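Progress report to the Brokwood Fund: Melero, second season
June
By Ileana Ursu

This report covers the work on the second season of Melero, the daily talk show that the Brokwood Fund supports through its regional television program. It follows the same order as the last one: production, presenters, audience, money, next steps.

Production

We have recorded 24 episodes so far. All but two have aired. The two still on the shelf are the summer specials, which need a new music mix after the first one was turned down by our sound editor. Recording moved to the smaller studio in the second month of the season. The move cost us one day of taping and a set of doors that did not fit the new wall. The doors have been rebuilt and the invoice is in the attached ledger under scenery.

The running order is shorter than in season one. We dropped the closing quiz and gave the time to the second guest. Guests had told our bookers that they felt rushed, and the segment now runs 15 minutes without a break.

Presenters

Marion Gourlay stays as lead presenter through the end of the season. Her co-host, Roel Van Loon, left after the spring break to take a part in a drama series. We had known since the winter that this might happen and had time to plan for it. Four guest presenters filled the chair over the following weeks, and Evelien Willems got the job. She signed for the rest of the season, with an option on the next.

There was some press interest in the change. Two entertainment sites reported that the presenters had fallen out. Both of them asked us for a comment, and we gave the same short statement to each. One has since changed its headline. We have not taken it further, and Marion and Roel recorded a farewell segment together that went out as planned.

Audience

The studio seats 300, down from the old room, and weekday tapings are full. The late taping is harder to fill — people do not want to get home at midnight — so we have moved it to 5 p.m. as a trial.
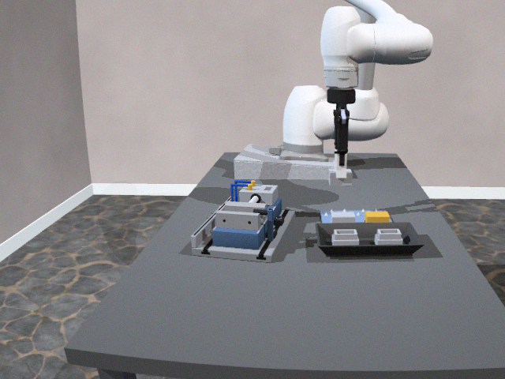
Online clips do better than the full episodes. The cooking segments and the celebrity interviews bring in most of the new viewers, and the phone-in brings in the fewest. Ximeng Lu has taken over the clips and now posts them the same evening. Before that they went up the next afternoon, when most of the talk about an episode was over.

Money

Spending is within the approved budget. Wardrobe is over, mostly from the guest presenter weeks, and travel is under by a little more than the same amount. We ask the Fund to approve a transfer between those two lines. The third payment has arrived, and we have set 20 percent of it aside for the specials.

Next steps

The summer specials go to the broadcaster as soon as the mix is signed off. After that we tape the last block of the season and start booking for the fall. A decision on a third season is needed before the studio lease comes up, and we would like a meeting with the Fund's program staff ahead of that. Evelien's option has to be taken up by the same point.

The episode list and the ledger are attached.

Recent items
Melero, second season: first progress report
Kiani: final report on the pilot
Ikine: casting update
Regional television program: payment schedule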